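주방 로봇 서랍 작업 참가자 모집 (급구, 3명)

탈테티(Taltetti) 주방팔 프로젝트에서 원격조작 + 안전관찰 하실 분 구합니다. 장소는 Utgate 실습주방 2층. 목요일 오후부터 가능하신 분 우선이에요.
작업대랑 서랍은 아래 참고.

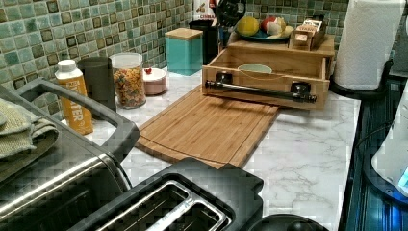
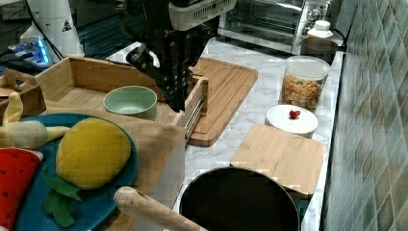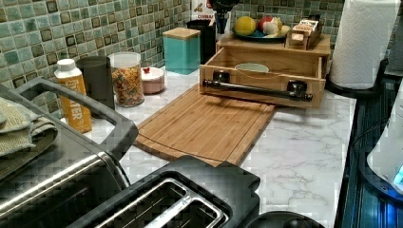 왜 급하냐면, 3월에 사고가 한 건 있었어요. 서랍 닫기 동작 중에 힘 제한값이 안 먹어서 그리퍼가 레일을 계속 밀었고, 비상정지 눌렀는데 바로 안 멈췄습니다. 담당자 손가락 끼임, 다행히 타박상. 로그상으로는 정지 신호가 3,980ms 늦게 들어감. 원인은 아직 조사중이고 통신 쪽 의심하고 있어요. 그 뒤로 혼자 작업 금지, 무조건 2인 1조입니다. 그래서 사람이 모자람.

하는 일
- 원격조작으로 서랍 열고 닫기, 그릇 넣고 빼기 반복
- 짝이 조작할 때 비상정지 버튼 잡고 관찰 (폰 보면 안됨)
- 걸림, 떨어뜨림, 이상한 소리, 지연 전부 기록지에 적기
- 지난 기록 1,545건 중 "원인불명" 표시된 것 다시 보고 분류

기간은 21일, 하루 4시간. 오전조/오후조 중 선택. 시급은 면담 때 안내드려요. 식사 제공, 교통비 별도.

자격
만 19세 이상. 로봇 경험 없어도 됩니다. 첫날 안전교육 필수이고 교육시간도 시급 나와요. 긴 머리는 묶고, 반지 팔찌 헐렁한 소매 안 됩니다. 심박조율기 등 이식형 의료기기 쓰시는 분은 신청 전에 꼭 먼저 연락주세요.

꼭 읽어주세요
비상정지 회로는 유선으로 교체 완료. 점검은 니콜롭스키(Nikolovski)에서 매일 시작 전에 합니다. 점검표에 서명 없으면 그날 작업 없음, 그래도 일당은 드립니다. 팔 전원 들어와 있을때 서랍 안에 손 넣는 거 절대 금지예요. 물건이 끼어도 그냥 두고 정지부터. 위험하다 싶으면 물어보지 말고 누르세요, 잘못 눌러도 불이익 없슴.

중간에 그만두셔도 되고 일한 만큼 정산됩니다. 사고 경위서는 면담 때 보여드려요 (외부 반출은 안 됨).

신청: 이름, 연락처, 가능한 시간대, 주로 쓰는 손 적어서 모집 게시판 비밀글로. 담당 Slavica Janevski, 안전 관련 질문은 Costel Petkov. 한국어 영어 다 됩니다. 답장은 하루 정도 걸릴수 있어요. 인원 차면 바로 마감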